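January, ten past six, and dark since lunch

Paid 36 for a bag of wooden-toy oil from Gutis, which is a great deal of money for something that smells like a salad. I had meant to do the taxes. The taxes are still in the drawer, where they are comfortable.

The board came out well, though. I had been putting off the maple since fall, on the grounds that good wood deserves a good mood, and then sanded it in a bad one. The wavy figure came up along the lower half all the same. The seam across the middle I could find with a thumbnail for weeks, and now I only find it by looking, which I do constantly.

After that there was nothing for it but to set the shapes out. Red star, yellow hexagon, the rest of the gang. I told myself it was to check the colors against the wood. It took an hour.
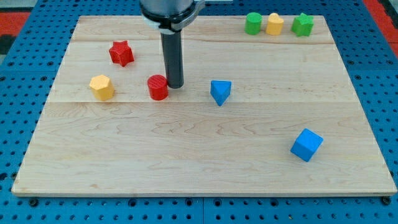
Defne thinks the star should go, since no child in the history of Joststead has ever put a star back in the right place on the first try, and the hexagon is hard enough. She said this with her coat on — she delivers her verdicts on the way out.

I am keeping the star. I did agree to round the points a little more, and wrote it on the back of the Gutis receipt, so it will be lost by breakfast.

Soup again. Petro called about the clamps he still has. He is still going to have them.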